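Search this site Go

Speaker notes: Monitoring the Etim ceasefire line, months one to six

Shares 105 Comments 3

Slide 1. Title only. State scope: the 1,188 incident reports filed by both monitoring posts, Tilley and Hondville. No position on the status of the Skamau district. Questions on status go to the panel after lunch.

Slide 2. The agreement. Four obligations: heavy weapons pulled back, no flights over the line, crossing open in daylight, incidents reported within a day. Note that "heavy weapons" is defined by caliber in the annex. Mortars below the threshold are not covered. Most of the later dispute comes from this gap.

Slide 3. Reports by type. Small-arms fire 500. Mortar or rocket fire 436. The remainder is movement violations, drone flights and blocked patrols. A report is one entry in a post's log. It can cover a single shot or an exchange of several hours, so the totals do not measure intensity. Say this twice. The press coverage in October treated them as if they did.

Slide 4. Attribution. A post assigns a direction of fire only when it has a crater bearing or two acoustic bearings that intersect. Otherwise the entry reads "undetermined." Each side quotes the determined entries that favor it and leaves out the undetermined ones. Show both press statements side by side and let people read them.

Slide 5.
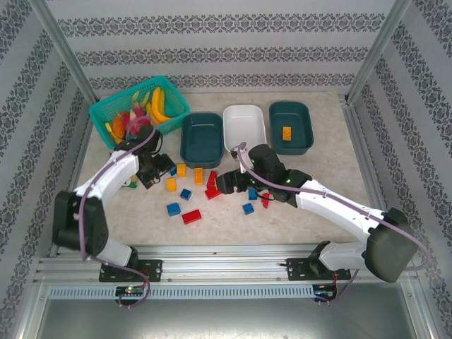
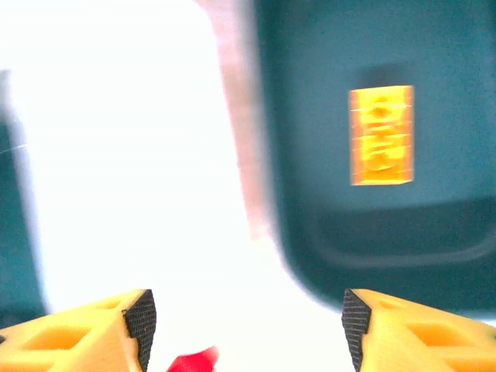
Slide 6. Access. Patrols were turned back at the Skamau bridge more often than at any other point. The reason given was mines. The clearance log lists the approach road as cleared in the second month. The two records have not been reconciled. Do not speculate on motive if asked; refer to the joint commission's minutes, which are also incomplete.

Slide 7. Rocket fire on Hondville. Three salvos in one evening, first at 6:40 p.m. The western side called it a breach of the whole agreement. The eastern side called it the act of a group outside its command. The text makes each signatory responsible for all fire from its territory, so the second argument has no standing under article 2. It did matter politically: the crossing stayed shut for nine days and then reopened without a statement from anyone.

Slide 8. Recommendations. Lower the caliber threshold. Publish undetermined entries in the same table as determined ones. Put a fixed acoustic sensor at the bridge. Log duration of fire as well as type.

If short of time, skip 6 and go to 8.

Slide 9. Sources and contact. Leave up during questions.

Comments (3)

ridgeline44: Is the annex with the caliber table public? The link on the commission page is dead.

M_Okt: The nine-day closure was for vehicles. People on foot were let through at Tilley from day six.

paperweight: Agree on duration. A single shot and a four-hour exchange shouldn't be the same row in a table.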